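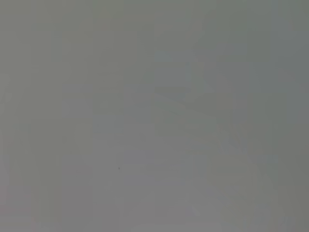
Gray Wrist View: Frequently Asked Questions

My wrist camera shows nothing but gray. Is it dead?

Probably not. A dead camera on the Skirel arm gives you a black panel and an error. Gray means the camera is still sending pictures and has nothing good to report. Stop the arm, then read the rest of this page before you order parts. We have a drawer of perfectly healthy cameras that somebody replaced on a hunch.

What usually causes it?

Three suspects, in the order we check them: the lens is right up against something pale, the lens cover is dirty or fogged, or the exposure setting has wandered off. The picture looks nearly the same for all of them. Svenja Imhof has stared at more of these than anyone at Skurnside and she still won't call it from the picture alone.

There's a tiny dark dot, low and a bit left of center. Is that the problem?

It's a dot. It may be dust on the optics or a mark on whatever the camera is facing. It is also the only sharp thing in the view, so people get attached to it. Wipe the cover with a dry lens cloth and look again. If the dot stays put while you move the arm by hand in teach mode, suspect the camera side. If it drifts, it's out in the world and can be left to live its life.

Can I keep running until the end of the shift?

No. The arm doesn't know it can't see. In September one of ours at Skurnside ran blind for 692 cycles, closing on air most of the time and on the edge of a tote the rest of the time. It logged 414 of those as good picks. The totes disagreed.

Why didn't the software stop it?

The old check asked whether a frame had arrived. A gray frame is a frame, so it passed. Version 500 of the Viltley controller also looks at contrast and halts the arm if the view stays flat. If your version number is lower than that, you are the contrast check.

How do I stop it safely?

1. Press the pause button on the pendant. If the arm is touching anything, or you aren't sure, use the red stop.
2. Lock out the cell before you open the gate. A paused arm can be unpaused by a helpful colleague.
3. Look at where the wrist is with your own eyes. Write it down before moving anything.
4. Back the arm off in teach mode at slow speed, straight along the way it came in.
5. Check the view. If it clears, you were too close to something. If it doesn't, clean the cover and reset exposure.

Restarting first feels productive and wipes the position log. Hubert Aebischer did this twice in one morning and would like it known that the second time was a test.

The gripper came back with a scuff. Do I report it?

Yes, including small ones. Send the fault code, the saved frame and your note from step 3 to Rahel Schwaiger. The code for a flat view is 2942. Please don't crop or brighten the frame, however much you feel it would benefit.

It cleared up by itself. Are we fine?

You're fine until it happens again, usually just after everyone has gone to lunch. Log it anyway. Two flat views in one week earns the arm a cable check from Kristaps Grigaitė.

Last updated: Jun 2, 2022

Home Manuals Fault Codes FAQ Contact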